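Text alert system: quarterly checks, with comments
Site: Trarnard depot
System: Plorko gateway, Escobar as backup route

1. Contact list matches the payroll list. FAIL
The gateway holds 3440 numbers. We do not employ 3440 people, and if we did the car park would be worse than it is. Leavers to be removed before the next test.

2. Test message sent to all staff group. PASS
Went out at 10.40. Most replies came back inside 12 minutes. One reply said "who is this", which I have logged as received.

3. Sender name shows correctly. PASS, just
Shows as Lurex on most handsets. Older ones still show a long number that looks like somebody selling windows.

4. Monthly message allowance. PASS
2000 left on the bundle. The low balance warning is set at 200, and it goes to an inbox that was closed in March. Move it.

5. Opt-out works. FAIL
STOP works. Stop with a full stop after it does not. People will use punctuation when they are cross.

6. Login codes sent by text. COMMENT
Codes arrive promptly and last long enough to type in. Two desks still share one login, so the code goes to whichever phone is nearer the kettle. Separate logins please - this was on the last sheet too.

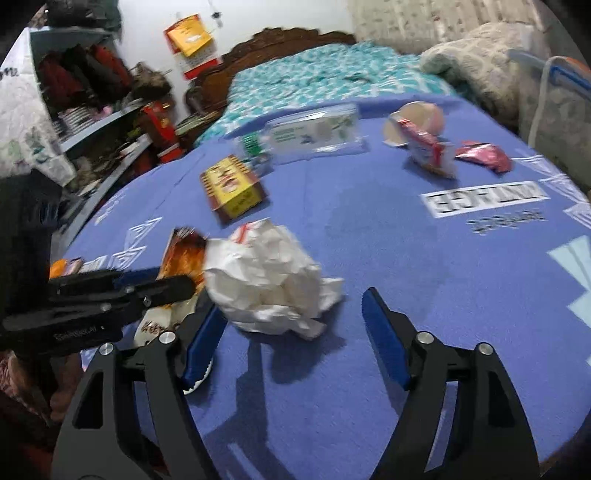
Should the fire alert go out on the same group as the rota messages?
Keep them apart. Staff mute the rota group within a week of joining, and a muted alert is no use to anyone.

7. Backup route. NOT TESTED
Escobar needs a day's warning before a switchover test, and I gave them an afternoon's. Carried forward.

8. Printed instructions by the control desk. FAIL
Present and laminated, and for the system before this one.

Overall: usable, with repairs. Items 1, 5 and 8 first, then the inbox in item 4.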